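Vesport Allotment and Garden Society
Minutes of the February meeting, held in the hall at 7.30 pm

Present: 19 members. Apologies were received from 3.
The minutes of the previous meeting were agreed after the word "unanimous" was struck from the item on the hedge.
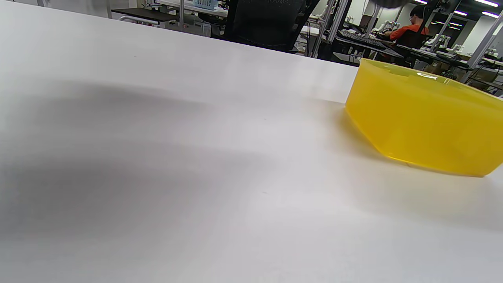
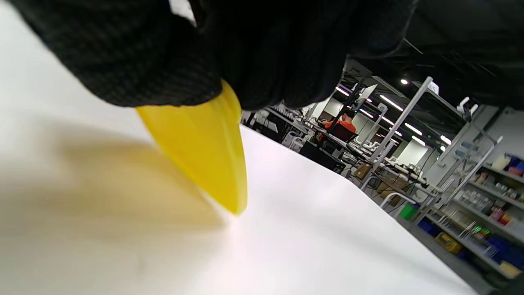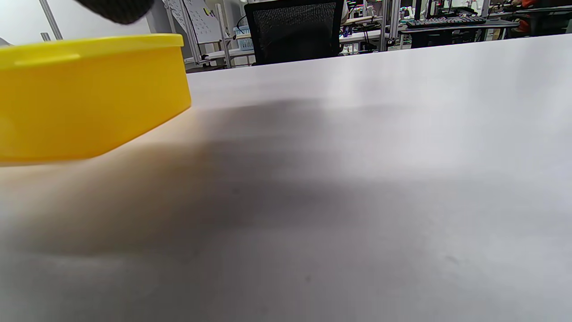
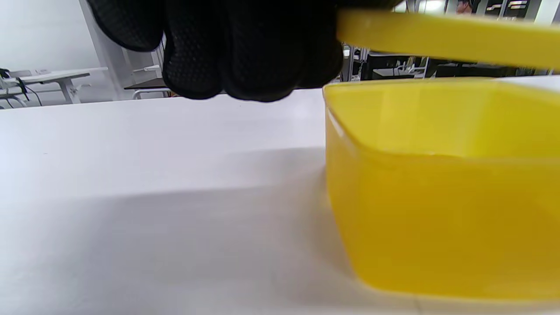
1. Seed potato order
The secretary reported that the bulk order had been priced with Schmieder at £778, carriage included. The chair asked how this compared with last year and was told it was more, though the sacks were said to be better. Several members wished to know better in what way. The secretary read out the supplier's letter, which used the word "premium" twice and did not give a weight per sack. It was pointed out that last year's potatoes had also been described as premium and that a fair number had gone soft before anyone had collected them. A member proposed that this year they be set out to chit straight away in shallow, wide containers, like the yellow plastic one on the white table in the pictures, and kept out of the sacks altogether. Another member doubted that a change of tub would improve a poor potato. The meeting agreed to shallow tubs in any case, each plot holder to bring their own, and to place the order only when the weight per sack had been confirmed in writing.

2. Water supply
A leaflet from Cekska was passed round, offering a timed valve for the main standpipe. The leaflet claims a saving of up to 70 per cent. The chair observed that "up to" covers everything from nothing upwards. It was asked what the saving was measured against, and the leaflet did not say. One member had seen the valve in use on another site and thought it worked well enough, but on being asked could not say whether that site's bill had gone down. A second member said the trouble with our supply was the leak by the lower gate, which has been in these minutes since before the present chair took office, and that no timer would mend it. Agreed to get a price for the leak first. The leaflet to be kept on file.

3. Compost trial
The report on the Clitano compost activator was received. Two heaps were treated and one was left alone. The author of the report considered the treated heaps "noticeably darker". Under questioning it emerged that the untreated heap stood under the sycamore, had been turned less often, and had been given most of the cardboard. The chair asked whether the meeting could learn anything from this. Opinion was divided. The author felt the result spoke for itself and asked that this be recorded. It is recorded. The trial is to be run again with the heaps side by side and the same person turning all of them, and no more activator is to be bought until the present tub is finished.

4. Slugs
Members again described their own remedies. Coffee grounds had two supporters and copper tape one. Nematodes were said to be effective but dear. The suggestion that slugs were fewer this winter was met with the remark that it was February. No action.

5. Plot inspections
The inspection sheet was criticised for asking whether a plot is "well kept" without saying what that means. Plots 6 and 14 had both been marked down, one for couch grass and the other for what its holder says is a wild flower border. The holder was invited to show it to the chair in June. The secretary to redraft the sheet, with a plain question on how much of the plot is under cultivation.

6. Summer show
It was proposed to hold the show in the hall again. The proposal to charge for entry was lost, as no one could explain how it would raise more than the cost of the tickets. The class for heaviest marrow stays. The class for "most unusual vegetable" was queried on the grounds that last year's winner was shop-bought. The winner has denied this. Class suspended for a year.

7. Any other business
The shed key is missing again. Members are asked to look in their coats.
A request for a second noticeboard was turned down until someone takes the old notices off the first.

The meeting closed at 9.10 pm. Next meeting in March, same hall, same time.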